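Why Do Metal Things Have Rings and Holes?

Look at the edge of a metal cabinet, a toolbox or the back of a big machine and you will find small metal parts that most people walk past. There are rings, brackets, hinges and tiny screws. Each one has a job. This page is about what those jobs are.

What is a bracket?

A bracket is a piece of metal that holds one thing onto another thing. The bracket under a shelf holds the shelf to the wall. Some brackets are as long as your arm. Others are smaller than your fingernail.

Most brackets have at least two parts. One part lies flat against a surface and is fixed there with screws. Another part sticks out or hangs down, and that is the part that does the holding.

What is a hinge?

A hinge joins two pieces so that one of them can swing. Doors have hinges. So do lunch boxes and piano lids. Inside many hinges there is a thin rod called a pin. The two halves of the hinge wrap around the pin and turn on it.

If you open a door slowly, you can watch the hinge move. The edge near the hinge travels only a little way. The edge with the handle travels much farther. Keep your fingers away from the hinge side when you try this, as the gap closes when the door does.

What is an eyelet?

An eyelet is a small hole with a strong edge. You probably have some on your shoes. The laces go through them. If a shoe had plain holes cut in the cloth, the laces would rub and the holes would tear and get bigger. The metal edge stops that.

Metal parts can have eyelets too. A hook, a wire or a pin can go through the hole.

Why are rings round?

A ring has no corners. Corners can catch on things and wear them down, and a crack in metal often starts at a sharp inside corner. When something pushes through a round hole, the edge touches it gently all the way around.

Round holes are also easy to make. A drill bit spins, so the hole it cuts is a circle. Making a square hole takes different tools and more time.

A ring set into a metal panel can be the edge of a hole where something passes through. It can be the outside of a lock, a button or a socket. Sometimes it is a washer, a flat ring that goes under a screw or a bolt and spreads out the push.
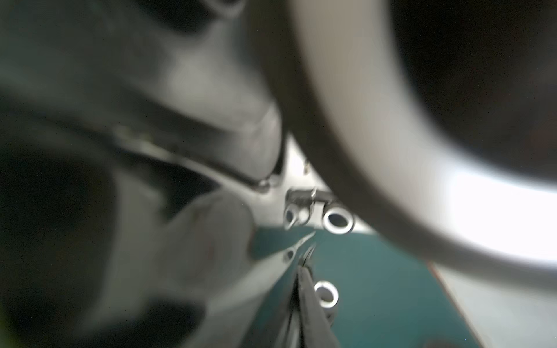

Many metal parts are silver in color, but very few are made of silver. Steel is used a lot. Plain steel can rust when it gets wet, so it is often covered with a thin layer of another metal, such as zinc or nickel. Stainless steel has chromium mixed into it, and that helps keep rust away.

Try it at home

Choose one room and ask a grown-up to look with you. Bring a pencil and paper. Draw every ring, hinge and bracket you find, and write down where it was. Do not unscrew anything, and stay away from plugs and wires.

When you finish, pick one part from your drawings. What would happen if it were missing?

Words to know

Bracket: a part that holds one thing to another.
Eyelet: a small hole with a strong edge.
Pin: the rod that a hinge turns on.
Washer: a flat ring that goes under a screw or bolt.

Page updated January 23, 2021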